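Gripper Working Practice Group: Minutes, December meeting

Present: Naomi Barasa, Victor Minja, Jawad Khattak, Peninah Kaijage, and me, Kimutai Shemweta, typing as fast as I can. We got going at 2:10 pm.

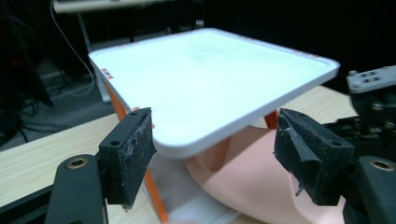 1. Last month's minutes

Fine as they were, apart from Victor's name being spelled two ways. Fixed!

2. Finger pads

This ate up most of the meeting. Our draft says to change foam pads "when worn," and Peninah pointed out that we all read that differently. She's happy to keep going with fuzzy foam as long as it's still stuck down flat. Jawad would swap it at the first fraying (he's been burned before, on the Waweru job). We went back and forth and landed on this wording:

Surface fuzz or lint: note it in the log, carry on.
Any tear, flap or lifted edge: stop, change both pads, log it.
Pads get looked at every 600 grasps no matter what.

Naomi asked why both pads and I said because a new one against an old one closes off center, at least on ours. Victor wants to see numbers on that before it goes in the standard as a "must," so it's a "should" for now. Fair enough.

3. The Girkuvus log

Victor pulled the log and we have 976 grasps entered with no pad condition next to them. That's on all of us, me included. We're not going back to guess at them. From now on the pad field can't be left blank, and Jawad will change the form.

4. Small furniture and cloth

Naomi has been trying the small-object rules on the tray-top table and the pink fabric. Her main point was that the rules treat every item as if it sits by itself, and they say nothing about cloth bunched up under something rigid. She'd like a line on checking what's below before closing the fingers on a rim. Everybody liked that. She'll draft it, half a page at most please!

We also talked about wiping down glossy white surfaces between runs. Peninah says yes, every time, Victor says only if the camera people complain. Left open.

5. Cables

Short one. Cables on the floor get routed away from where the operator stands before a session starts. It's already rule 36 and we're keeping it as is.

6. Mondeo visit

They want to read our draft. Agreed to send it once item 2 is typed up. Peninah will write the cover note.

To do

Jawad: log form
Naomi: cloth wording
Victor: pad centering numbers
Peninah: note to Mondeo
Me: these minutes, new draft of section 2

Finished at 3:25 pm.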